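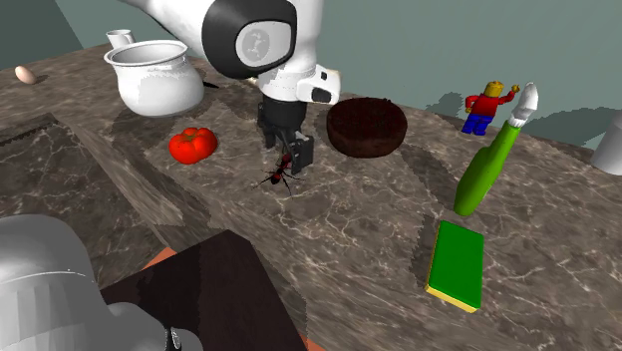

Cayetano Prieto's view is that the sewing of a curtain is the easy part, and that a student who can hem a pillowcase can hem a drape; the errors he sees are made at the window with a tape measure, or at the table with a pencil, before any cloth has been cut.

Chapter 6
Estimating Fabric for Unlined Curtains

6.1 Scope

This chapter covers the measuring and calculation needed to buy fabric for a pair of flat-topped curtains with a gathered or pleated heading. Linings are treated in Chapter 7. Tab tops, rod pockets and cafe curtains use the same method for width but a different top allowance, given in Table 6.3.

All measurements are in inches until the last step, when the total is converted to yards. Students should resist converting earlier. Rounding twice usually means buying too much, and occasionally too little.

6.2 Terms

Finished width: the width the closed pair must cover, including returns and overlap.

Return: the distance from the front of the rod back to the wall, added once at each side.

Overlap: the extra width where the two curtains cross at the center.

Fullness: the flat width of the hemmed fabric divided by the finished width. A fullness of 2 means that twice as much fabric hangs from the rod as the rod would need if the curtain were flat.

Width (of fabric): one full piece, selvage to selvage, cut to the required length. Older manuals call this a drop.

Cut length: the finished length plus all allowances at top and bottom.

Repeat: the vertical distance from one point in the printed or woven pattern to the next identical point.

6.3 Measuring

Install the rod first. A measurement taken from the window frame will have to be adjusted when the rod goes up, and the adjustment is often forgotten. Measure the rod between its end brackets, then measure the return separately.

For length, measure from the bottom of the ring or glider to the floor at the left, center and right. Floors in older houses are rarely level. Use the shortest of the three figures and subtract the clearance, normally a half inch. The remaining difference can be taken up when the hem is pinned - see Section 6.8.

6.4 A worked case

The rod is 70 inches wide. Each return is 3 inches and the overlap is 4 inches in total. The finished width is therefore 80 inches. The finished length is 84 inches. The fabric is a printed cotton with 52 usable inches between selvages and a repeat of 25 inches.

Number of widths. At a fullness of 2, the flat fabric should measure 160 inches. Divided by 52, this gives 3.08. The choice is three widths or four. Three widths make one and a half per curtain, or 78 inches. Side hems and the joining seam take 6 inches from each curtain, leaving 72, so the pair measures 144 inches flat. The true fullness is 144 divided by 80, or 1.8. For a medium-weight cotton this is acceptable. For a sheer it is too low, and four widths should be bought.

Cut length. The allowance is 11 inches: 8 for a double bottom hem and 3 for the heading. The cut length is 95 inches.

Adjustment for repeat. Each width must begin at the same point in the pattern, so the cut length is raised to the next whole multiple of the repeat. Four repeats make 100 inches.

Total. Three widths at 100 inches come to 300 inches, or 8.33 yards. Fabric sold by the half yard would be bought as 8.5 yards.

6.5 Shrinkage

The total above assumes that the cloth will not be washed. If it will be, wash and dry a measured square before estimating, and divide the total by the fraction that remains. A cotton that loses 3 percent of its length requires 300 divided by 0.97, or 309.3 inches, bought as 8.75 yards. Wash the full piece before cutting. The repeat shrinks with the cloth, so it should be measured again at that point.

6.6 Sources of error

The Driltstead workroom log, compiled by Araceli Tlapale, covers 1,139 panels. Of these, 700 were plain fabric and the remainder patterned. Most of the recuts were in the patterned group, and the usual cause was a repeat read from the label and never checked against the bolt.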